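The Quiet Room at Tiltard

A short story 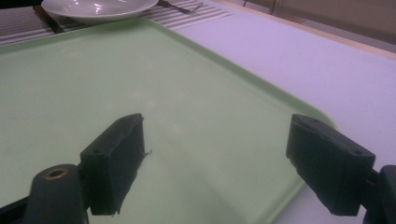 A mint-green plastic tray.

I'd told everyone at work I was at the dentist, and then I panicked on the bus in case somebody asked to see my teeth.

The Tiltard Clinic is at the far end of Lindqvist Road, past the carpet place, and I was 12 minutes early, so I walked to the end and back like a woman who's lost her dog. It was only a coil. I was having the old one out and a new one in, and I'd been saying "only a coil" to myself since breakfast in the voice my mum used for injections.

The first one went in after my daughter was born, when I'd have agreed to anything that let me lie down. I don't remember it hurting. I don't remember much from that year at all, apart from the washing. This time I was rested and sober and forty-one, and I'd made the mistake of reading about it. There were 906 comments under the article. I read the lot in the bath until the water went cold.

The receptionist gave me a ticket with 155 on it. There were two other people in the waiting room, so goodness knows where the first 154 had gone. One was a girl of perhaps nineteen with her hood up. The other was a woman my age doing a crossword in pen. We all looked very hard at a poster about bones.

"Is it bad?" the girl said, to the poster really.

The crossword woman said it depended what she was here for, and the girl said the coil, and then they both looked at me - I suppose I had the face of somebody who knew.

I wanted to say it was nothing. I had my mum's voice all ready to go. What came out was, "I can't remember, and I'm terrified."

Well, the girl laughed! She laughed so much her hood came off, and she had lovely hair under there, dyed the colour of a satsuma. The crossword woman put down her pen and told us to ask for the numbing gel, and to ask twice if they were vague about it. Then she told us about hers, all of it, with gestures. A man came in to fix the water cooler halfway through and went straight back out again.

They called me first. The nurse had warm hands and a lot to say about her holiday in Dirora, where the hotel had been half built. I asked for the gel. I asked again. She said, "I heard you the first time, my love," and went on about the balcony.

It did hurt. There was a bit in the middle where I went hot and said a word I don't use, and I held on to the edge of the bed and thought about that balcony with no railings on it. Then she said I could breathe out, and I hadn't noticed I'd stopped.

Afterwards they put me in the quiet room with a biscuit. I could hear the girl's number being called next door, and her trainers squeaking down the corridor. I ought to have gone home. I'd a bus at ten past and a tin of Onetti tomatoes at home that was meant to be somebody's tea.

I had the second biscuit and waited for her. I moved my coat off the other chair.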